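Home | Sundays | Midweek | Sermons | Questions | Find us

Questions about fasting and our March week of prayer 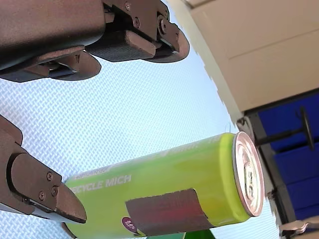

Prasert Srisuk
Pastor for prayer and teaching, Tirnier Road Church
Updated March

Every year the questions start coming in as soon as the prayer week goes in the notice sheet, and I love it! People who have never thought about fasting stop me at the door to ask if they're allowed a cup of tea. So I've put my answers in one place. If yours is missing, catch me after the Wednesday meeting and I'll add it.

What is fasting, in plain words?

Going without food for a time so that you can give that time and that hunger to God. The Bible never makes it sound exotic. Moses did it, Esther asked a whole people to do it with her, Anna did it in the temple year after year, and the church at Antioch was worshipping and fasting when the Holy Spirit set Barnabas and Saul apart (Acts 13 – do read it this week, it's wonderful).

Does the New Testament tell us to fast?

There's no verse that says "fast on such and such a day". But look at Matthew 6. Jesus says "when you give", "when you pray" and "when you fast", all in the same breath, as though he expects his friends to be doing all of them. And in Matthew 9 he says that the day will come when the bridegroom is taken away, and then they will fast. I take that as a warm invitation to us. I don't take it as a law, and I won't be checking up on anybody.

Will God answer my prayer if I fast?

God hears your prayer with or without your breakfast. Fasting isn't a lever. David fasted for his child and the child died, and what he did next was get up, wash and go to worship. I find that one of the hardest passages in the Old Testament and I go back to it often. What I can tell you is that when I fast I pray more, I listen better, and I notice how much I lean on small comforts.

How long should I go without food?

If you've never done it, miss one meal. Really, one! Have your evening meal as usual, skip lunch the next day, and spend that lunch hour with a psalm. Some of our members go from one evening meal to the next. Please don't set off on a long fast because you read about somebody else's.

Can I drink water?

Yes, and please do, lots of it. Tea and coffee are up to you. If you normally have a lot of coffee and stop all at once you may well get a thumping headache, so cut down a few days before.

Who shouldn't fast from food?

Please don't go without food if you are pregnant or breastfeeding, if you have diabetes, if you take medicine that has to be taken with meals, if you are frail or unwell, or if you have ever had an eating disorder. That goes for children and teenagers as well. If you're in any doubt, ask your doctor first. You aren't missing out and you aren't a lesser Christian. There is plenty else you can lay down for the week, and the prayer meetings are for everyone.

What else could I give up?

Things people here have tried: television, the phone after supper, the car radio, sweets, computer games, online shopping. One couple gave up the news and read Isaiah aloud to each other over the washing up, and they got so keen on it that they carried on well past Easter. Pick something you'll notice. I gave up biscuits one year and found I didn't even like them that much, so I chose badly.

Shouldn't fasting be secret? Why do it as a church?

Good question, and it comes up every time. In Matthew 6 Jesus is speaking about people who put on a gloomy face so that others will admire them. The trouble there is the showing off. Joel, on the other hand, calls everybody together, old people and babies and all, for a fast that the whole town knew about. So tell your husband or wife, tell the person who cooks your dinner (do tell them, it's only kind), and otherwise wash your face and get on with your day.

My family aren't believers. What do I say when they've cooked?

Eat it! Say thank you and enjoy it. You can move your fast to another meal. I grew up in a home where I was the only Christian for several years, and a meal turned down could hurt my mother far more than any sermon of mine could mend. Love comes first – have a look at Romans 14.

I started and gave up by eleven o'clock. Have I failed?

No. You prayed until eleven o'clock. Have some toast and try again another day if you'd like to.

I got very cross with everyone. Is that normal?

Very. Hunger brings things up to the surface, and some of it isn't pretty. Bring it to God as it is and say sorry to whoever got the sharp end of it. Isaiah 58 has God's own complaint about people who fast and quarrel at the same time, so you're in old company. The same chapter says what he does want: sharing your bread with the hungry, bringing in the homeless poor, loosing the chains of injustice. I'd love every one of us to read it before the week begins.

What happens to the money we save on food?

If you'd like to give it, there's a box by the bookstall, and all of it goes to the Reno Street food cupboard. Last year it came to £1,032, which thrilled me! Please don't feel you have to put anything in. Tins and packets are welcome too.

When are the prayer meetings?

The hall is open at 9 each morning for quiet prayer, and there's a led meeting every evening at seven. On the Wednesday we also have an hour at lunchtime for those who are skipping the meal, with singing. Come for part of it if that's what you can manage. Babies are very welcome and nobody minds the noise.

Is there something to read each day?

Yes, there's a booklet with 14 short readings, two for each day, morning and evening. Pick one up from the bookstall. There's a large print version, and if you need it read aloud ring the office and we'll sort out a recording.

How should I end the fast?

Gently. Something small and plain, such as soup, fruit or a bit of bread, and say grace slowly. Food tastes astonishing after a day without it. On the last evening we break bread together in the hall and then there's a shared supper, so bring a dish if you can and come anyway if you can't. Please put a label on anything with nuts in it.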